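The arm stopped, which was the good news

There is a particular silence that falls over a workshop when a robot does something it wasn't asked to do. I heard it on a Tuesday in Grestville, a little after lunch, when the arm we had spent the winter teaching to pick up parts and put them down again picked one up, swung it low across the floor, and kept going past the place where the program said to stop.

It didn't hit anyone. I mention this early because people who write about automation faults like to hold the injury back for effect, and I have no injury to hold back. The arm tugged its own cable, faulted, and froze with the part still in its grip. The light on the controller went red. Somebody put down a mug. The whole event took less time than it takes to read the warning sticker, and the paperwork took the rest of the week.

I've been thinking about it since, mostly about the report, which was a fine piece of work and in my view wrong from end to end.

The report said the root cause was cable management. A cable had been left with too much slack, the slack had caught, the catch had pulled on a connector, and the connector had dropped the position signal for long enough that the controller lost track of where the wrist was. Corrective action: secure the cable. The form has a box for corrective action, and the box is small, and "secure the cable" fits in it very nicely with room for initials.

All of that happened. I don't dispute a word of the sequence. What I dispute is the idea that a machine able to throw its weight around a room should be one loop of wire away from not knowing where its own hand is, and that the remedy for this is a cable tie.

The arm runs on a controller from a company called Vondow, and the software that sits on top of it is a package called Fahy, which we bought after a demonstration in which everything worked. I hold no grudge against demonstrations. They're a kind of theatre and should be reviewed as such. But Fahy has a setting called signal tolerance, and it governs how long the arm will carry on moving after it stops hearing from its own sensors. Ours had been set to the most forgiving value on the menu. I went looking for whoever had set it that way and found, after an afternoon in the change log, that it was us. We'd had nuisance stops in May. The arm would halt, we'd walk over, nothing would be wrong, and we'd walk back. After enough of those walks someone with our shared login (we all have the shared login) moved the slider to the right, and the nuisance stops went away, and everyone agreed that the robot had settled in nicely.

Those halts were the fault, announcing itself politely and repeatedly, and we turned down the volume.

I have some sympathy for us. A safety stop with no visible cause is an infuriating thing. It's a smoke alarm at three in the morning, and most of us have stood on a kitchen chair in our pyjamas and dealt with one of those by removing the battery. The difference is that you can't usually sell the battery removal to your manager as an improvement in uptime. We could, and we did. There was a slide. It had a green arrow on it, and the arrow pointed at a figure of 44 minutes saved per shift, and I remember clapping.

What bothers me more than the slider is how the whole trade talks about these things. When a person does the wrong task, we ask what they were thinking. When a robot does it, we ask which bit came loose, as though the loose bit had been acting alone. The cable gets blamed for being slack. The connector gets blamed for being a connector. It's a bit like an inquiry into a car crash that concludes the road was curved.

I went back to the spot the following morning and ran the same move with the power limited and my thumb on the stop button, watching it through the wrist camera, and I'd recommend the experience to anyone who signs these forms. 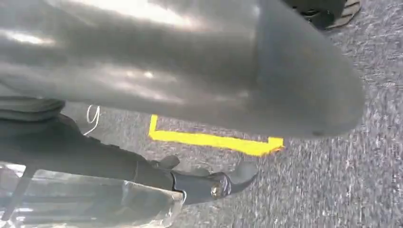 The wrist is where every shortcut in an installation eventually collects. Anything added late gets hung there, and it gets hung there by someone who has been told it's only for now. Ours has a thin white cable dangling beside the arm in a small loop, under a padded band, with crinkled clear plastic down in the corner near the clamp. All of it travels wherever the arm goes. On the floor there's a strip of yellow tape, turned up at the ends into a tidy bracket, and I've grown rather fond of it, in the way you grow fond of a sign asking the tide to keep to the left.

Tape on carpet is a message to people. I have nothing against it, and I'd put down more if they'd give me the roll. But at some point in our planning the tape had drifted across the page from "reminder for staff" to "boundary of motion," and the arm, which can't read, had never been told. The real limit was supposed to live in the controller as a hard stop on the joint. Nobody had entered one. The field was blank, and Fahy treats a blank limit as no limit, a design decision I would love to discuss with its author over a long and unfriendly lunch.

So my own version of the report, which didn't fit in the box, goes as follows. The loop of cable was going to catch eventually, as loops do. The sensor signal was going to drop, as signals do. Both of these are ordinary and should be dull. They stopped being dull because we'd told the machine to keep moving when it was blind, and because the only edge to its world was a strip of adhesive it had no means of noticing.

I raised this at the review. The response was courteous. It was pointed out that the cable had now been scheduled for securing and that the action was therefore closed, or closable, which is apparently a separate status. It was pointed out that returning the tolerance to its original value would bring back the nuisance stops. I said yes, that was the idea. There was a pause in which I think several people pictured the walk across the floor, there and back, for the rest of their working lives.

There's an alternative supplier, Grekier, whose controller won't move at all until every joint limit has a number in it. The trade press finds this tiresome. One review I read complained that setup took 43 steps and that most of them were "confirmations." I read that and felt something close to longing. Give me the confirmations. Give me a machine so fussy about its own elbows that I have to go and make a cup of tea halfway through commissioning it.

We haven't bought one. There's no money for it, and I doubt a fussier controller would survive contact with our shared login for more than a month. What we have done is fill in the blank fields, which used up a morning and cost nothing, and put the slider back where it came from, and take the shared login off the wall beside the kettle. The stops are back as well. There were two yesterday. I walked over both times, and the second time I found a connector that moved when I touched it, and I wrote that down, and the form asked me to choose a category, and there wasn't one for it, so I've put it under cable management.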